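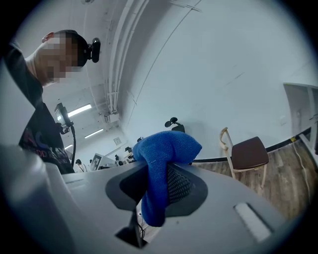
Figure 7. Blue cloth held in the jaw, mesh pad against the fabric.

Section 6. When the jaw won't let go of cloth

I wrote this section after a bad week in April, when the hand-held gripper at our Levville room held on to a towel and I made every mistake a person can make getting it back. The rest of the Collside set-up guide is calmer than this one. If you've got cloth stuck in the jaw right now, skip to 6.2 and come back for the rest when your hands are free.

6.1 What the fault looks like

You ease off, the jaw starts to open, and the cloth stays where it is. Tug it and you'll feel the mesh pad drag along with it. Sometimes one side comes free and the other doesn't, and then the fabric twists and you've got a rope instead of a towel.

I've seen two versions of this. The first is a snag, where a loop of the fabric has hooked into the mesh. Terry and loose knits are the worst for it. The second is a wedge, where you've picked up too many layers and a fold has worked its way down toward the slot in the housing. There are wires in that slot! Please treat a wedge as the serious one, even if it looks like less of a mess.

CAUTION: Do not yank. The wires are thin and the cloth is stronger than they are. I pulled one loose on my second try and lost the rest of the day to it.

6.2 Freeing the cloth

1. Stop recording and say so out loud, so whoever is working with you knows the take is over.

2. Unplug the gripper's cable. Don't count on the software pause for this. Ours (the Didano build, anyway) has come out of pause by itself twice, and the second time my thumb was right beside the pad.

3. Rest the gripper on a table with the slot facing you. If you're wearing a head camera, take it off first - you'll be bending close, and it will knock on the housing.

4. Look down into the slot with a flashlight. If you can see fabric in there next to the wires, go to step 7. If you can't, carry on.

5. Open the jaw by hand, slowly, until you feel it stop. It should move without a fight. If it fights you, leave it and go to 6.4.

6. Find the snagged loop and push it back toward the pad, the way it went in. A wooden toothpick is good for this. Work along the pad from one edge to the other and lift the cloth away as it frees up. Then go to step 8.

7. For a wedge, hold the wires flat against the side of the slot with one finger and ease the fold up with the other hand, a little at a time. If the cloth won't move, cut it. It's a towel. Use blunt-nosed scissors and cut above the housing, never down inside it, then draw the loose piece out with plastic tweezers.

8. Check the mesh for threads left behind and pick them out. One leftover thread will catch the next cloth almost right away (ask me how I know).

NOTE: Blowing into the slot with canned air moves lint deeper. I used to recommend it and I've taken it out.

6.3 Before you go back to work

1. Wiggle each wire very gently where it enters the slot. None of them should slide.

2. Plug the cable back in and open and close the jaw 36 times with nothing in it. Yes, it's dull. Sivaprasad Poojary picked that number after a loose wire got through a shorter check and then dropped out in the middle of a session, and I've stopped arguing with him.

3. Pick up a flat, tightly woven cloth and let it go a few times. If it releases cleanly, try the cloth that got stuck.

4. Write the fault in the log with the type of fabric, snag or wedge, and whether you had to cut. If you leave the fabric out, the entry isn't much use to us.

CAUTION: A take where the cloth hung up goes in the reject folder, even if the first half was lovely. We let a few through in the Sun batch and ended up going back through 200 takes to find them.

6.4 If the jaw itself is stiff

Leave it unplugged, put a tag on it, and use the spare. Don't oil it. Oil gets onto the mesh, the pad starts slipping, and after that you're changing the pad as well. I'm still working out why two of ours went stiff, and I'll add the repair steps when I trust them.

6.5 Keeping it from happening

Pinch fewer layers. That's most of it. Come at the cloth from above and take one fold near the top, with the rest hanging clear over the front of the jaw. A big bunched handful feels safer, but the extra fabric has to go somewhere and the slot is right there.

Change the mesh pad at 100 hours, or sooner if you can feel rough spots with a fingertip. Trim any pulled loops off your cloths before a session. Keep the cable behind your arm, too - I've had a hanging corner of towel wrap around it and go tight just as I was letting go.

Last changed 17th May: step 7 now says blunt-nosed scissors.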